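Sweeping Up at Jellthorpe

Feb 19, 2021

Those of you who were in the Jellthorpe workshop before the holidays will remember the state of the floor, and I'll say no more about it than that. We have been making a real effort since then, and I wanted to take a little space this month to thank everyone who has picked up a broom, because it does make the place so much nicer to walk into (and so much easier to find a dropped screw!).

The routine is still the one we settled on last July. Give yourself 12 minutes at the end of your session, clear your own bench first, then do the floor under it. Please go right in around the feet of the red benches — that's where everything ends up, and it's a nuisance to get at once it has been trodden in.

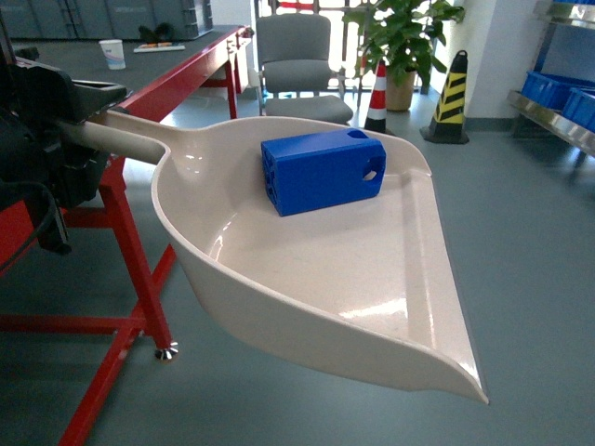
A blue block in the big off-white dustpan, beside one of the red-framed benches.

Now, a word about what goes in the bin. Clive Inskip has asked me to pass on that printed parts should be picked out of the pan before it is emptied, even if they look like scrap to you. Somebody may have spent a whole evening on that piece, and we would all rather see it come home. Put anything you find in the tray marked Wragg by the door, and it will stay there for 30 days. Paper cups, on the other hand, can go straight out, and the plants would be glad of any clean water you were about to pour away.

We have also put in an order with Werkix for two new hand brushes and a box of 500 bin liners, so there will be no more hunting through the lockers for the last one. I'll put a note on the board when they arrive.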